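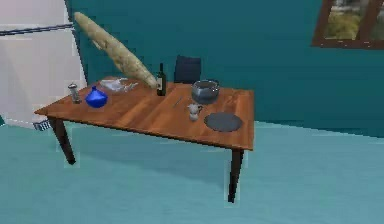 Brotmesser Conside nach fünf Monaten: mein Fazit

Ich backe seit ein paar Jahren unser Brot selbst, meistens Roggenmischbrot mit einer Kruste, vor der sich mein Zahnarzt fürchtet, und am Wochenende auch mal Baguettes. Geschnitten habe ich das alles mit einem alten Wellenschliffmesser aus dem Erbe meiner Tante, das irgendwann mehr gerissen als geschnitten hat. Im Oktober ist dann das Conside von Drummond eingezogen, die Version mit der langen Klinge. Selbst bezahlt, im ganz normalen Laden, nach einer halben Stunde Herumstehen vor der Vitrine (die Verkäuferin hatte Geduld, danke dafür!).

Ausgepackt ist es schnell. Karton, Klingenschutz aus Kunststoff, ein Faltblatt mit Pflegehinweisen in sehr kleiner Schrift. Den Klingenschutz bitte nicht wegwerfen, ich hätte ihn fast mit dem Karton entsorgt, und ohne ihn möchte man in der Schublade wirklich nicht nach dem Sparschäler tasten.

Der Griff

Damit habe ich am Anfang gefremdelt. Er ist dicker als bei meinem alten Messer und hinten leicht nach unten gezogen, was im Laden seltsam aussah. Nach den ersten Broten hatte ich mich daran gewöhnt, inzwischen will ich es gar nicht mehr anders. Meine Hand ist eher klein und kommt trotzdem gut herum. Mein Mann findet ihn bis heute klobig, der schneidet aber auch so gut wie nie Brot, insofern zählt seine Stimme nur halb.

Wie es schneidet

Roggenkruste: richtig gut. Ich setze an, ziehe einmal ohne Druck, und das Messer ist drin. Vorher musste ich immer ein bisschen sägen, bis die Zacken gegriffen haben, und dabei ist mir die Klinge öfter seitlich weggerutscht. Die Scheiben werden auch gerader, obwohl ich von Natur aus schief schneide, da kann kein Messer der Welt etwas für. Beim Zehn-Tage-Brot hinten im Kasten, also dem Kanten, den man eigentlich nur noch in die Suppe wirft, kommt es ebenfalls durch.

Baguette: sehr gut, solange es abgekühlt ist. Die Kruste splittert natürlich, aber die Krume wird nicht zusammengedrückt. Schräge Scheiben für Crostini gehen prima, da hilft die lange Klinge. Wer nur Baguette isst, käme vermutlich mit dem kürzeren Modell aus.

Hefezopf und Toastbrot: mittel. Bei ganz weichem Teig sind mir die Zacken zu grob, es krümelt und die Scheiben fransen unten aus. Für den Sonntagszopf nehme ich deshalb weiter das feine Messer von Skullunley, das wir sonst für Tomaten haben. Das ist mein größter Kritikpunkt, denn auf der Packung steht groß etwas von »jedem Brot«.

Torte habe ich einmal probiert, einen Biskuitboden, quer in drei Lagen. Ging besser als erwartet! Man muss nur langsam drehen und die Klinge flach halten.

Reinigung und Schärfe

Ich spüle von Hand, heiß, mit der weichen Seite vom Schwamm, und trockne gleich ab. Einmal ist es mir in die Spülmaschine geraten – passiert ist nichts, nur ein matter Fleck nahe am Griff, der sich wegpolieren ließ. Ein Freund, Niall Innes, hat dasselbe Messer schon viel länger und lässt es bei einem Schleifer in Cemomville nachschärfen. Selber traue ich mich an Wellenschliff nicht heran. Noch ist es bei mir aber auch nicht nötig, ich merke bisher keinen Unterschied zum ersten Tag.

Was mich stört

Die Klinge ist lang. Klingt blöd, ich habe sie ja so gekauft, aber in unseren Messerblock passt sie nicht, da steht sie oben 5 Zentimeter heraus. Jetzt liegt sie in der Schublade, diagonal, und blockiert dort den Platz für den Schneebesen. Messt also vorher nach! Außerdem braucht man ein breites Brett. Auf meinem kleinen Frühstücksbrettchen bin ich mit der Spitze ständig auf die Arbeitsplatte gekommen, zwei feine Kratzer habe ich schon.

Und das Faltblatt könnte jemand mal in lesbarer Größe drucken.

Würde ich es wieder kaufen?

Ja, für dunkles Brot sofort. Wer hauptsächlich Toast und Milchbrötchen isst, sollte sich eher etwas mit feineren Zacken suchen und das Geld für Butter ausgeben. Für uns passt es, hier kommt fast jeden Tag ein Kanten unters Messer. Falls jemand von euch die kurze Variante hat, schreibt mir gern in die Kommentare, wie die sich bei großen Laiben macht – meine Schwester überlegt gerade und hat eine noch kleinere Schublade als ich.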